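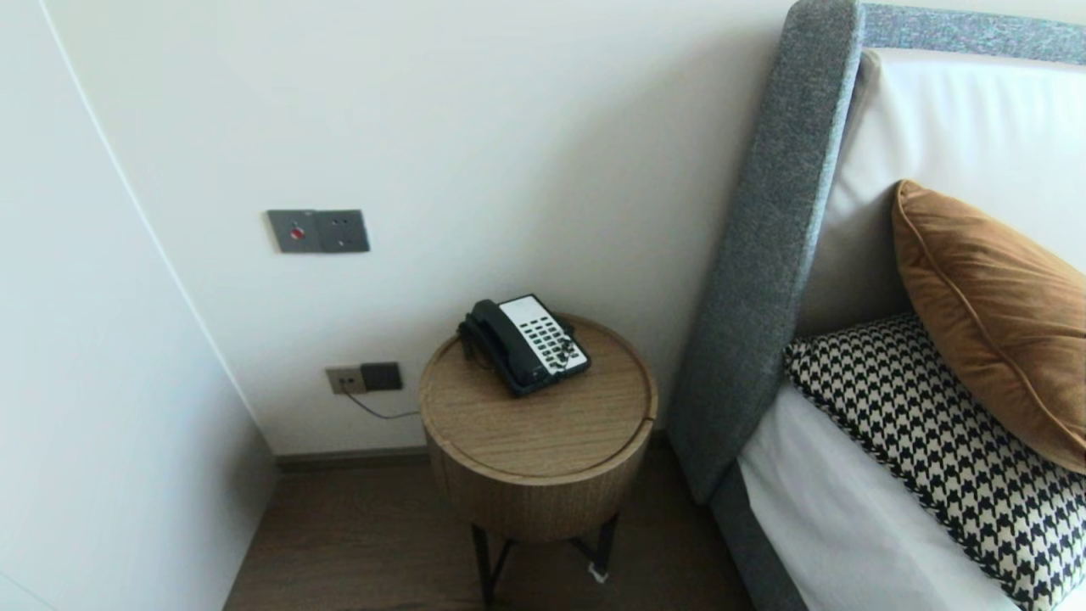
客房电话还响不响？一家连锁酒店决定先别拆

2024年7月22日，中型连锁酒店集团费尔克拉夫（Fairclough）宣布，旗下酒店将保留客房内的有线电话，原定今年夏天开始的拆除计划无限期搁置。对于一种多数住客只在找插座时才会碰到的设备来说，这算得上是一次体面的翻身。

事情要从去年冬天说起。集团当时委托咨询公司斯库纳（Skurner）研究如何精简客房用品，后者交出一份厚厚的报告，建议取消床头电话、纸质便笺和熨衣板，改由一款名为Zekis的手机应用统一处理住客需求。报告把这一方案称为“无摩擦入住”。集团管理层很喜欢这个说法，随即选了12家酒店试行，首批拆掉电话的是其中3家。

摩擦很快就来了。住客要先扫码，再下载应用，再注册，再验证邮箱，再同意一份比早餐菜单长得多的隐私条款，然后才能要到一条毛巾。有人在注册页面被要求填写“您的职业目标”，集团后来解释说，这个栏目是从另一款产品里误带过来的。一位深夜抵达的住客手机没电，想借充电器，却发现借充电器的入口也在手机里。他最后穿着拖鞋下了7层楼，据前台值班记录，当时“情绪稳定，措辞不太稳定”。

负责客房运营的总监杰玛·梅勒（Gemma Mellor）在说明会上承认，试点的结果和预想有些距离。“我们原以为大家不用电话，是因为不喜欢电话，”她说，“后来发现，大家只是平时没什么事。等到有事的时候，他们希望按一个键就有人接。”
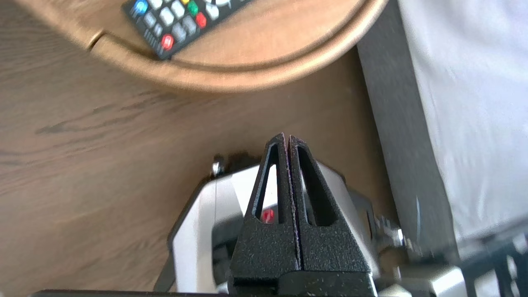
梅勒还公布了试点期间的一组数据：应用上线后的头一个月，前台接待的当面咨询增加了30%，其中相当一部分是在问应用怎么用。为此，几家酒店在大堂增设了专门的指导台，由员工手把手教客人下载软件。指导台上放着一部电话，供员工在应用出故障时联系技术支持。

提供应用的公司Pemico对搁置决定表示“理解并期待继续合作”。该公司在书面回复中称，产品的满意度评分一直很高，不过评分功能只在成功下单之后才会弹出。至于那些没能走到这一步的客人作何感想，回复中没有提及。公司还透露，新版应用将加入语音通话功能，住客点一下屏幕上的听筒图标，便可直接与前台对话。说明会现场有人问，这和打电话有什么区别，Pemico的代表说，区别在于可以更换图标的颜色。

酒店业对客房电话的嫌弃由来已久。早年间它是一门不错的生意，长途话费按分钟计算，退房时的账单常能让出差的人在柜台前站上好一会儿。手机普及之后，这笔收入没有了，剩下的是线路要维护，听筒要擦拭，按键旁边的说明要随着餐厅改名一次次重印。费尔克拉夫旗下有一家酒店，健身房三年前就改成了会议室，电话说明卡上至今写着可拨分机预约瑜伽课。据说每个月仍有人打过去，接电话的会务部同事已经学会了先说“不好意思”。

反对拆除的声音，最初来自夜班员工。他们在内部意见簿上写道，深夜打来的电话大多很短，问的也无非是空调怎么关、早餐几点开始、隔壁能不能小声一点。换成文字之后，同样的问题往往要来回好几轮，而且总有人在凌晨发来一个问号，之后再无下文。值班的人不敢不理，只好上楼敲门，把已经睡着的客人叫醒，问他需要什么。

也有老住客提了意见。一位常年出差的销售经理在反馈表里说，她二十年来从未主动用过客房电话，但每次进门都会看一眼它还在不在，“就像看灭火器一样”。这句话后来被印在集团内部的幻灯片上，梅勒在说明会上念了一遍，台下有人鼓掌，不清楚是为电话还是为灭火器。

按照新的安排，已经拆掉电话的3家酒店将在秋季前重新装回，旧机器还在仓库里，只是部分电话线不知去向，需要另行采购。应用不会下线，改为“自愿使用”。大堂的指导台也暂时保留，理由是台子已经做好了，而且客人喜欢在那里放行李。

斯库纳方面没有回应采访请求。该公司网站显示，其最新发布的一份行业报告题为《重建连接：论客房语音触点的价值》，可在留下姓名、职务和手机号码之后免费下载。

至于报告里同样建议取消的熨衣板，集团表示仍在研究。纸质便笺则已确定保留，6月的那次碰头会上，与会者需要记下应用的临时登录密码，当时用的就是它。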